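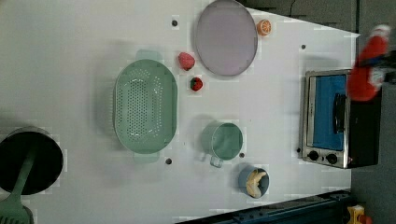

El escurridor verde menta, el plato lila y las fresas de juguete

Asunto: Re: [comidas-de-escuela] ¿Vale la pena cocinar con legumbre seca?

El 9/3/13, Fergal Flanagan escribió:
> Hola a todos. En Drundent seguimos tirando de garbanzo de bote porque
> la cocina es pequeña y solo hay una persona por la mañana. Me
> dicen que con el seco se ahorra bastante, pero las dos veces que lo
> probamos salió duro y los niños lo dejaron en el plato. ¿Alguien lo
> hace a diario? ¿Qué cantidades ponéis? ¿Y el remojo, con sal o sin sal?

¡Hola, Fergal, y hola a los demás!

Pues sí, nosotros en Londholm lo hacemos desde junio y no pienso volver al bote, aunque te confieso que las primeras semanas fueron un pequeño desastre (un día acabamos sirviendo tortilla francesa a toda prisa y todavía me lo recuerdan). Lo tuyo suena a agua dura. La nuestra es malísima, deja cal hasta en las cucharas, y lo que nos arregló el asunto fue el remojo con sal y una pizca de bicarbonato, pero una pizca de verdad, que si te pasas se deshace la piel y sabe a jabón.

Lo dejo en remojo la tarde anterior, antes de irme, y cuando entra Maite por la mañana llevan sus buenas horas. Los escurre, los enjuaga y a la olla grande con agua ya caliente, eso es importante con el garbanzo. Con la alubia al revés, agua fría y sustos. La lenteja pardina ni la remojo, va directa.

De cantidades: somos 174 a comer y para el garbanzo como plato único pongo 11 kilos en seco. Si hay segundo me sobra, y lo que sobra lo trituro al día siguiente para un puré con calabaza que se comen hasta los que juran que odian la legumbre - el truco es no decirles qué lleva.

En cuanto al dinero, yo hice las cuentas del curso hasta ahora y nos hemos ahorrado 2,649 en total, comprando en sacos al almacén de Cullinane. Ojo, que ahí no meto el gas, y la olla está mucho rato al fuego. Si alguien lo ha calculado con el gas incluido que lo cuente, me interesa mucho.

Lo de una sola persona por la mañana sí que es un problema. ¿Has pensado en cocer el doble y congelar? En Drarkaston lo hacían así, en bolsas planas con un poco del caldo, y aguantaba muy bien para potaje (para ensalada menos, se abren).

¿Qué variedad compras? El pedrosillano es más pequeño y a mí me sale mejor, pero aquí hay opiniones para todos los gustos y no quiero reabrir la guerra del otro hilo :-)

Te busco la hoja con los tiempos y la mando a la lista en cuanto la pase a limpio, que ahora mismo está llena de manchas.

Un abrazo,
Nuria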